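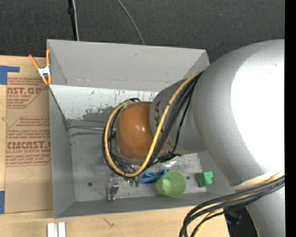

How do I stop a metal bin from leaving grey marks on a light wooden table?

Clean the underside of the bin first, then put felt or cork pads under the corners, and lift the bin when you want to move it. The marks are mostly metal dust which is pressed into the wood, so they will come back if you only clean the table.

Ticket 74
Product: Brirkness open bin, grey metal
Used on: Arville table, light wood top, oiled
Opened: 4/27/26
Status: Closed, with one open note at the end

Customer, first message

Hello. I use your open bin in grey metal on an Arville table. The table is light wood with oil on it, not lacquer. Since March I find grey lines on the wood where the bin stands, and also one small dark corner which looks like a shadow of the bin. I wiped it with a damp cloth and the lines became wider and softer but they did not go away. I also hear a small knocking when I put something into the bin, always on the same side. I don't know if these are one problem or two problems. The bin itself is fine and I don't want to return it. I only want to keep it on the table without spoiling the table.

Support, first reply

Thank you for the clear message. Please check the following before you clean anything more:

Turn the bin over and rub the bottom with a dry white cloth. Look if the cloth becomes grey.
Run a finger slowly along the bottom edge. Wear a thin glove for this.
Put the bin on another flat surface and press on each corner. Tell us which corner moves.
Please don't use scouring powder or steel wool on the wood. Steel wool can leave small pieces in the wood and they become rust spots when the wood gets wet.

Customer

I did all of it. The cloth became grey, quite dark after the second wipe. On the bottom edge there is a rough place near one corner, it is short, less than the width of my finger. On the kitchen floor (tile) the bin rocks on the corner opposite to the rough one. On the table it rocks also, but less. I think the wood is softer and the bin sits into it a little.

Support

Then the lines and the knocking come probably from the same place. One corner stands lower than the others, the bin turns on it each time something is dropped inside, and the rough edge draws a line.

For the rough edge: fine sandpaper wrapped around a flat stick, light strokes in one direction only, away from the table. Wipe with a dry cloth, then with a cloth and a drop of dish soap, then dry it well. Do this over newspaper.

For the height: stick-on felt pads. Put one in each corner and, on the short corner, put two. Press each pad for some seconds and leave the bin upside down until the next morning so the glue can settle.

Customer

Is it better to use felt or rubber? I have already rubber feet at home, black ones, from another thing.

Support

On oiled wood we recommend felt or cork. Some black rubber leaves a stain in oil finishes after a few weeks and this stain is harder to remove than the metal marks. If you place the bin on carpet or on tile, rubber is all right.

Customer, after the weekend

The sanding went well. The edge is smooth now and the cloth stays almost white. I bought a sheet of felt from Unari and cut the pads myself, five in total, with the double one on the short corner. The knocking is gone. The bin stands quiet.

The old lines are still on the table. The soft grey area from my damp cloth is in fact the ugliest part. What should I do with it?

Support

Test this on the underside of the table first. Take a soft white eraser (the kind for pencil) and rub along the grain, with little pressure. Brush the crumbs away, don't wipe them. Much of the grey should come out with the crumbs.

If a line stays, it is probably a small groove and not only color. A very light sanding along the grain with fine paper, and then a thin coat of the same oil that is already on the table. Do you know which oil was used?

Customer

On the can it says Sárközi, clear. The can was closed badly and there is a skin on top, but under the skin the oil is liquid.

Support

You can remove the skin and pour the rest through an old nylon stocking. If it smells sour or stays sticky on a test piece, please buy a new can. Put on very little, wait, and wipe off everything that is not absorbed. Lay the used cloth flat outdoors to dry before you throw it away, because an oily cloth that is folded together can become hot by itself and start a fire.

Customer

Result: the eraser took away the grey area completely, I was surprised. The lines became weak. I sanded and oiled only the longest one. Now this place is a bit more yellow than the rest of the top, but I think the rest will follow with time. The dark corner is still there, smaller. I will leave it.

Please close the ticket. I would suggest to put a note about the bottom edge into the box of the bin, since other people will surely put it on wood too.

Support

Closed. Your suggestion was passed to the product team.

Open note: the dark corner may be a water mark, when a damp bin was put down on the oil. If it becomes larger, please reply to this ticket and keep the same subject line.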